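Brenavlow House: progress report on the bedrooms and laundry grant
5th February

Dear friends at the Quartey Fund,
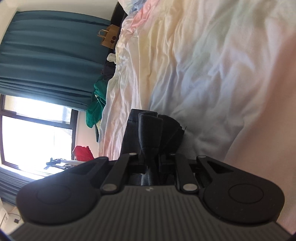 It has been a busy winter at the house, and I'm glad to be writing with mostly good news (and one or two things we're still scratching our heads over). When we last wrote to you, in October, the bedrooms had only just been cleared and people were still living out of bags. Now everyone has a made bed, a place to hang things up, and a regular turn at the washing machines, and you can feel the difference when you walk down the hall in the morning.

The bedding was the largest share of the spending. We bought 18 sets, all in soft pastel colors, after residents told us very firmly that they'd had enough of plain institutional white. The rooms get good light from the windows, and between the teal curtains and the new covers they look like bedrooms again. I will admit that the beds are not always smooth! People sort and fold their clean clothes on top of them, black things mostly in the cold months, and the covers get rumpled in the process. We did talk about putting a folding table in each room, but there isn't the floor space, and the beds seem to suit everybody fine.

Laundry mornings have settled into a nice rhythm. We put 65 loads through in January, which is more than we had planned for, and so the detergent line is running a little ahead of budget. Dark clothes go in together, and each person takes their own pile back upstairs to fold. The mending basket has been a surprise success too. Loose threads and split seams get dealt with on the same day, as long as there is somebody free with a needle, and we have kept a good many clothes going that way.

The Tendow wing is behind. Six beds there are still waiting for mattress covers, and the first delivery came in the wrong size and had to go back. The supplier has promised replacements, and I'll send a short note when they arrive.

On the money side, we have $585 left in the furnishings line. With your approval we would like to spend it on more hangers, a second drying rack for the Eda rooms, and spare pillowcases, which seem to wander off faster than anything else we own.

Please do come by and see the rooms if you are ever out our way. The kettle is nearly always on.

With warm thanks,
The house manager, Brenavlow House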